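Packing job is getting robots next to us, what changes for the people on the tables?

Posted by saklowpacker, July 28, 2018

Hi all, long time reader, first time I've had something to ask. I work in the packing area of a warehouse in Saklow. We do small orders mostly, pouches and little cartons and the odd case, and I've been on the same table for six years. Last week our manager told us the company is putting in robot arms from May next year, a few on the tables to start with, and that "nothing will change for the team." Well, I've heard that one before (we had the same speech about the scanners!).

I'm not against it. My wrists would be glad of the help. But I'd like to hear from people who've been through it. Did you lose hours? Did your targets go up? Do you end up standing there watching a machine all shift? And is there anything I should ask now, before it's all bolted down? I'm 53 and I don't fancy learning computers, if that matters.

Thanks in advance.

Iestyn Probert

I've been through this twice, once at Grandura and now where I am, so I'll tell you what I saw and you can take or leave it.

Hours first. At Grandura we kept ours, but overtime dried up. That hurt more than people expected, because half the shift had built their budgets on it. Ask straight out what happens to overtime. If they say they haven't looked at it, ask when they will, and get it in an email.

Targets are the big one. Before the arms, a good packer on my line did 1336 pieces a shift. The number on the board after was 2000 for the station, meaning you and the arm together. Sounds fair until the arm stops and the board still says 2000! It took us four months of moaning to get stoppages taken off the count. I'd push for that on day one. Write down every stop yourself too, time and length, in a cheap notebook. Mine got borrowed by the supervisor so often I bought him his own.

The work itself does change. You pick up fewer things but you handle all the awkward ones. Anything shiny or floppy, loose stuff in clear bags, pouches that crinkle and slide, that all tended to come back to us, while the arm happily took the plain boxes all day. So my wrists got better and my patience got worse. You're also stopping and starting a lot more, and I was more tired in the head at the end of a shift than I used to be. My wife noticed it before I did.

As for computers, don't worry. I'm older than you and all I had to learn was a screen with a few buttons, plus how to clear a jam safely. What you do want is proper training time, paid, off the line. We got twenty minutes leaning on a crate the first time around and it was useless. Second place gave us two full days and let us drop things on purpose to see what it did. Night and day.

One more: ask who you call when it goes wrong on the late shift. At Grandura the only tech went home at four. We'd have an arm sitting there and a pile of orders next to it, and guess who packed those by hand.

Oh, and ask where your table is going to be. They moved mine three times and I never did get my good mat back.

womlowdave

They'll cut jobs, they always do. Get your resume ready. A buddy of mine at Womlow saw it happen.

Tables_and_Tape

Bit harsh, Dave. We've had ours for about a year and nobody was let go, though they did stop replacing people who left, so it's a smaller crew. I moved over to checking and I like it better, more walking around and less bending. Pay went up a little, after we asked for it.

I agree with Iestyn on the stoppages. I'd add noise and space. Get them to mark out on the floor where you stand and where the arm reaches, then stand there yourself and do your normal job for ten minutes. We found out we couldn't get to the tape without leaning across, and it was an easy fix while things were still on wheels. Also ask if you can pause it yourself without getting a supervisor. I wouldn't work beside one otherwise.

Related on this site

Can my employer change my shift pattern without asking?
Best shoes for concrete floors (381 replies)
Apaza hand scanner keeps beeping twice
Wrist support for packing work, which side do you wear it?
Moving from picking to checking, is it worth it? 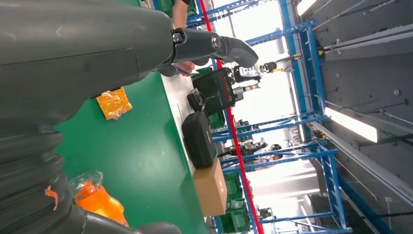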